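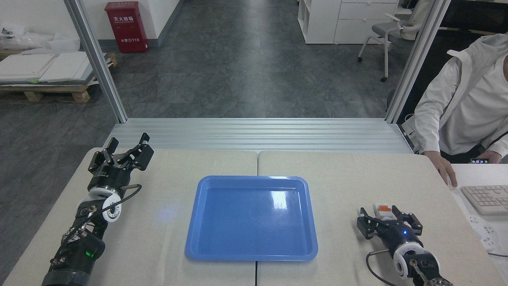
October, late afternoon, blue tray on a table

Well, we finally got to the carton question, and I'm glad we did, because Dayana has been patiently asking since summer whether our book boxes are really holding up on the two-flight walk-ups or whether we've all just been lucky!

So we loaded the Trota double-wall with 80 lb of old catalogs (more than any customer ought to put in a book box, but they do, bless them) and carried it up and down the back stairs 26 times, Hernán taking the first half and Danjuma the rest. The bottom seam held beautifully with two strips of tape crossed over it. With one strip it started to open near the corner on trip 19, so please, everybody, two strips from now on, even for pillows.

The hand holes are another story. They tore a little on the left side, and Hernán thinks it's his grip, but Danjuma got the same tear later on and they carry very differently. I'd like to try the Evero cartons next, if Yaneth can get us a few without buying the full bundle of 500.

Dish packs still to do. Ineke wants the cell dividers tried with and without paper, and she has offered her own chipped plates for it, which is awfully kind of her.

Tape gun number two is sticking again. Blade ordered.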